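Bromik releases garment-handling set recorded by remote control

5 January 2025 — Bromik today released Onyeka, a set of 851 recorded demonstrations in which a two-armed robot is guided by a person through work at a clothes rack. The set is open to university groups on request and under a paid licence to firms.

Each demonstration is made by remote control. The operator moves a pair of hand-held leader arms, the robot's arms follow, and joint positions, gripper opening and video are stored together. No motion is scripted. Operators complete 7 hours of practice before their recordings are accepted.

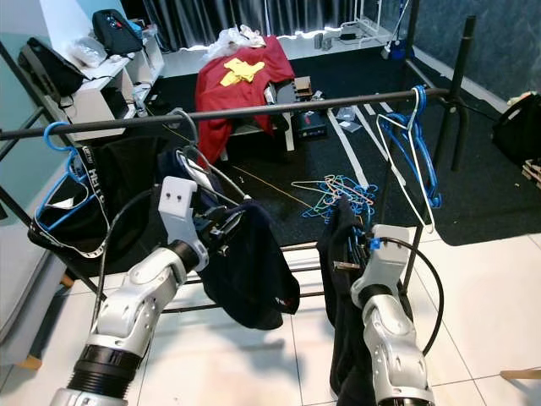 Both arms at the rack during Onyeka work, with the left gripper pinching a dark navy garment just below the top rail.

Cloth remains hard to handle by fixed program. A garment changes shape each time it is gripped, and dark fabric gives a camera little to work with. Bromik chose to record garments and hangers in an ordinary room with other objects left in view, so that a trained model does not come to depend on a plain background.

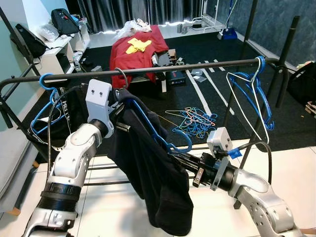

The recordings were made by operators working to a written protocol drawn up in October by Ifeanyi Ojo, head of data at Bromik. It sets the starting pose of the arms and the point at which a recording ends, but leaves the choice of grip to the operator. Failed grasps are kept and labelled.

"A clean recording shows one way through the task," said Ojo. "We also wanted the second attempts, where the operator lets go and takes hold again somewhere better."

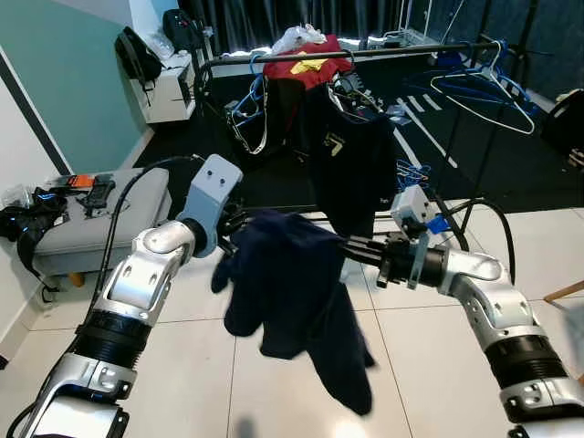 A dark navy garment held between the two grippers, with a clothes rack behind.

Of the 851 demonstrations, 200 are held back for testing. Files are supplied in the Statance format, and a viewer is included.

Jummai Mohammed, who leads the remote control group, said a further 96 demonstrations are being checked and will be added to the next version.

Requests for access should be sent to the Bromik data office, Gomow.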